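Questions about contributing examples to the Cornside collection

These answers are for laboratories that have agreed to supply demonstrations to the Cornside collection. They replace the version circulated in May and apply to all work submitted from 1st June.

**What counts as one example?**

One complete transfer of a plate from a named starting position to a named finishing position, together with the operator's written instruction. A transfer that is abandoned halfway is still an example and should be submitted with the outcome marked "incomplete".

**How many examples must each laboratory supply?**

The minimum is 800 for each task. Sirkari supplied 991 for the washer loading task, of which 164 were marked incomplete. Both kinds are used in training.

**May examples be produced in simulation?**

Yes. Simulated and physical examples are accepted on equal terms, but they must be kept in separate folders. Bogale maintains the simulated bench and will issue a copy on request.

**Who writes the instruction?**

The operator does, before the transfer begins. Plain wording is preferred: "Move the plate from the stack to the raised nest" is sufficient. Please do not edit instructions afterwards, even to correct spelling.

**Should the lighting be kept the same throughout?**

No. Light and shadow should vary between sessions -- the positions of fixed equipment should not, unless the task sheet says so.
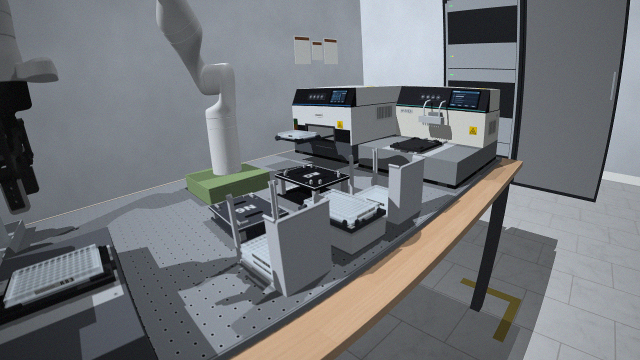 Page 3

**Which items on the simulated bench may be moved?**

Multiwell plates only. The stacking stations, nests, washer and arm bases are fixed, and an example in which one of them has shifted will be returned.

**Can a submission be withdrawn?**

A laboratory may withdraw any example until the collection is next frozen. Requests should be sent to Besetti with the example numbers listed one to a line. After that point the example remains in the frozen copy but is left out of later ones.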